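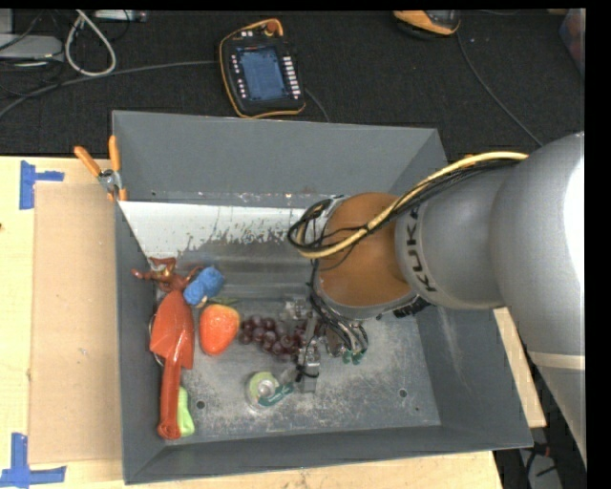 Grey bin on the table, toys mostly to the left

Scratched metal toy bin: repaint the inside or leave it?
Posted by Nadhirah Nair, Jul 1, 2020

We keep toys and odds and ends in a big open grey bin. The floor of it is metal, covered in light scratches and speckles, and there are two small round holes in it. There's also a white strip below the back wall with a ragged lower edge. I have half a tin of Plindudine enamel left over from March. Should I sand and paint the inside, or will it just chip again? And should the holes be plugged?

Gilang Harahap
I wouldn't paint it. Toys get dropped in and dragged out all day and enamel on bare metal won't last. I did ours and it was flaking within 3 months. Wash it with warm soapy water, dry it properly and cut a piece of rubber matting for the floor. Mine came from Odum and took ten minutes to fit. Leave the holes alone — if the bin ever gets rinsed out you'll want somewhere for the water to go. Run a finger round them first, and if the edges are sharp take them down with a fine file. For the white strip, try lifting a corner with a plastic scraper. If it won't move, leave it.

Leonie Schwerdtfeger
just put a towel in the bottom

Kamarul Saragih
Agree about the matting. Small pieces will drop through the holes otherwise.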